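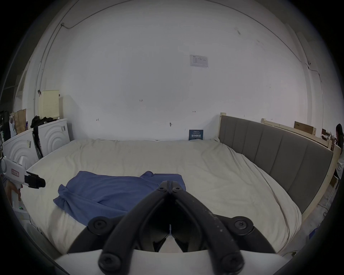

What the grippers have changed at work

Apr 24, 2025

I have had a few messages asking whether I still work in housekeeping. The short answer is yes and no. I am still employed by Dosard, on the same contract and the same hourly rate, but since March I have spent most of my shifts in the training room and not on the floors.

The job there is to do ordinary bedroom tasks while holding a gripper in each hand. You fold a top, smooth a duvet, pick something up off the bed and put it down somewhere else. Each gripper has a camera on it and records what your hand is doing. The recordings go to Sikau, who are building the software for a robot called Min. Min is meant to do some of the tidying at the Bresa site first, and the other sites later if it goes well.

The first thing you find out is how much you normally do with your fingertips. I have folded clothes for other people for years and could do it while talking. With two jaws on each side you have to decide where to take hold, and if you take the wrong place you get a twisted sleeve and have to start again. T-shirts are the worst. My first one took so long that I put it down and went to fill the kettle. They get easier, but I still wouldn't call them easy.

We are asked to work slowly and to leave the mistakes in. That took some getting used to. In housekeeping you are timed, 33 minutes for a standard room with a full change, and everybody has a way of getting under it. I had to unlearn that. If I rush, the recording is no use and I do it again.

By the end of last week our room had 1695 recordings accepted and 107 sent back. Most of the ones sent back were because a hand had gone in front of the lens, or because someone had let go of the cloth too early and the clip ended before it landed. The totals go up on a screen by the door. I would prefer they didn't, as it feels like the room times all over again, but I have been told it is for Sikau and not for our appraisals.

The good parts. My back is better. I am not pushing a trolley or lifting mattress corners all day. The hours are regular, I finish at four and I can sit down between tasks. There is also some respect in being asked how a thing should be done. A man from Sikau spent most of a morning asking me why I turn a shirt face down before I fold it. I had to think about it. In the end I showed him what happens if you don't.

The less good parts. My wrists ache, because the grippers are heavier than they look and you hold them out in front of you. We now get a break every hour, which we had to ask for. It is quieter too. On the floors there were always people in and out of the linen cupboard, and I miss that more than I expected to.

Then there is the question that comes up at every tea break, which is whether we are training our own replacement. Management say Min will take the folding and the picking up, and that bathrooms and inspections will stay with us. That may be true. Bathrooms are the part most of us would have handed over first, given the choice. What I have noticed is that two people left the floors this spring and their posts have not been advertised. When I asked, I was told the rota was under review.

I don't think refusing to do it would have changed anything, and I would sooner be in the room than hear about it second-hand. What we have asked for is something in writing - hours, grades, and what happens to the training room staff once the recording is finished. So far we have had a meeting and some biscuits. The next meeting is after the Bresa trial starts, and I will write again once there is something to report.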